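Held-out success drops when the pens are close together, but validation loss looks fine

Asked in Imitation learning / Evaluation
Tags: behaviour-cloning, pick-and-place, data-splits, clutter

I am training a behaviour cloning policy for a single arm with a parallel gripper. The task is to pick pens and markers off a table one at a time and put them in a wire-mesh pen holder. The data set is 1,377 teleoperated demonstrations. One demonstration is one pick and one place, and a session runs until the table is clear.

Training is to 100 epochs, with a checkpoint every 8. I split the demonstrations at random, with a tenth held out. Validation loss falls smoothly and flattens well before the end. On the real table, pens laid out with clear gaps are picked reliably. When they are side by side, the policy closes on two at once or comes down on the line between them, and then it repeats the same motion until the time limit. 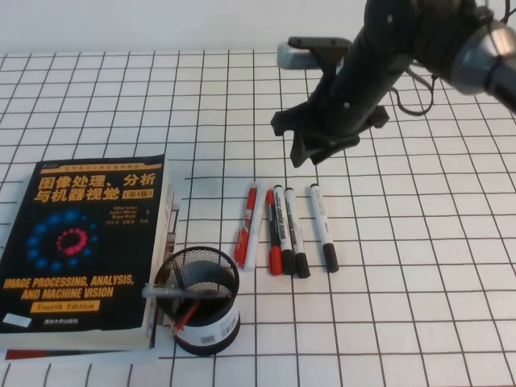
What I have already ruled out: calibration (checked against the grid on the tabletop on Sunday, error well below the width of a marker), gripper opening (a human operator manages the same layouts through the same interface), and image resolution (doubling it made training slower and changed nothing else).

My questions are these. Why does the validation loss not show the failure? And is there an accepted way to report a result like this? At the moment I have one success figure for all layouts and I don't trust it.

The policy code is a fork of Burneck with the default action head, which is mean squared error on the next end-effector pose.

2 answers, 1 accepted

Accepted answer
Rüdiger Meinecke

Two separate faults, and they hide each other.

The first is the split. You say one demonstration is one pick, and a session has several. If you split at random over demonstrations, pick three of a session goes into training and pick four of the same session goes into validation. The remaining pens have hardly moved between the two. Your validation set is close to a copy of the training set with one object removed. Split by session, so that every pick from a given layout falls on the same side. Expect the loss to go up when you do this. Numbers from before and after the change can't be compared.

The second is the action head. With squared error the best prediction is the mean of what the operators did. For a lone pen there is one sensible grasp and the mean is fine. For a row of pens the operators will have chosen different ones from nearly the same view, some starting at the left end and some at the right. The mean of two good grasps on neighbouring pens is the gap between them, and you describe the gripper going there. Loss does not punish this much, as the gap is only a few millimetres from either answer.

To test the second point without retraining, take the frames just before descent from your session-wise validation set, group them by distance to the nearest neighbouring pen, and plot the spread of the demonstrated lateral positions in each group against the lateral error. If I am right, both rise together at small distances. If only the error rises, look at the vision side instead.

Fixes, in the order I would try them:

Fix the picking order in the demonstrations. Always take the pen with the most free space next to it. This costs nothing in code but means recording again, or filtering what you have.

Replace the head with one that can represent several modes. A mixture with a small number of components is enough for this task. In Burneck the head is a separate module, so it is a small change. Sample once per approach and commit to it. If you sample again at every step the gripper will dither.

For reporting, don't pool. Give success by gap bin, with the number of trials in each bin, and count a double grasp separately from a miss. Fix the layouts beforehand and use the same ones for every checkpoint. A grid on the table helps here, as you can write down where each pen lies and put it back. Choose the checkpoint on one set of layouts and report on another.

Comment from the asker: Re-split by session. Validation loss now has its minimum at epoch 24 and climbs afterwards, so I had been running a badly overfitted checkpoint. The spread plot looks as you predicted below a gap of one marker width. Mixture head is training now. Filtering by picking order leaves too few sessions to be useful.

Comment from Rüdiger Meinecke: Check that the epoch 24 checkpoint is better on the arm before you believe the loss. With mean squared error the two often disagree, and late checkpoints sometimes do better in rollouts. Run both.

Answer 2

We had something similar at Skeratwood with cable ties. More data solved it. We went up to 2,000 demonstrations and the double grasps mostly stopped. I would also try the Flunder augmentation package, random crop plus colour jitter, because red caps and black caps might be confusing it.

Comment from the asker: Were the extra demonstrations recorded by the same people?

Reply: One person did nearly all of the new ones.

Comment from Rüdiger Meinecke: Then the picking order became more consistent at the same time, and you can't tell which of the two helped. Random crop is also risky if the policy predicts absolute poses from a fixed camera. Shift the target with the crop or leave it off.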